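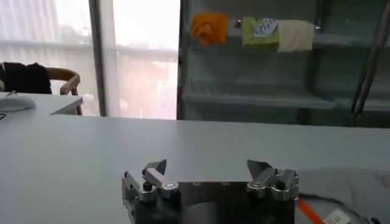 Une table à plateau blanc mat, un tissu gris pâle posé sur le côté droit. © Nijs

Publié le 13 février 2025 – Par le service de presse de Birkness
2 partages | 2 commentaires

Birkness étend son offre de tables de travail aux ateliers et salles partagées

Birkness, fabricant de mobilier pour espaces collectifs, annonce la mise sur le marché de la table Tredia, destinée aux ateliers, aux salles d'activités et aux établissements d'enseignement. Dessinée par le studio Nijs, elle sera distribuée par le réseau Ustard, partenaire de l'entreprise pour l'équipement des collectivités.

Tredia se distingue par un grand plateau blanc, lisse et mat, d'une seule teinte et sans motif. La finition a été retenue pour limiter les reflets sous un éclairage de plafond et pour faciliter le repérage des petites pièces, des étoffes ou des documents posés sur la surface. Le plateau convient au pliage du linge, à la coupe, au tri et aux travaux de montage courants. L'entretien se fait à l'eau savonneuse, avec un chiffon doux ; l'usage de poudres abrasives est exclu par la garantie.

« Nos clients nous demandaient une surface sobre, assez large pour étaler une pièce de tissu et garder de la place devant soi. Nous avons travaillé le toucher du plateau autant que sa couleur », déclare Lotte Van Leeuwen, directrice des collections de Birkness. Elle précise que les premiers essais en salle ont conduit le studio à revoir le degré de matité, jugé trop faible sur la version initiale.

Une présérie de 400 tables a été livrée en décembre à des ateliers de couture et à des centres de formation. Les remarques recueillies ont porté principalement sur le réglage des pieds et sur l'emballage des plateaux, désormais expédiés sous une double protection de carton. Les établissements ayant reçu la présérie pourront demander sans frais le remplacement des patins d'origine.

La table Tredia est proposée au prix public de 867 euros hors taxes, livraison non comprise. Les commandes groupées – écoles, associations, collectivités territoriales – font l'objet d'un devis établi par Ustard. Des échantillons de finition sont remis sur demande écrite aux acheteurs professionnels.

Contact presse : Birkness, direction de la communication, à l'attention de Lotte Van Leeuwen.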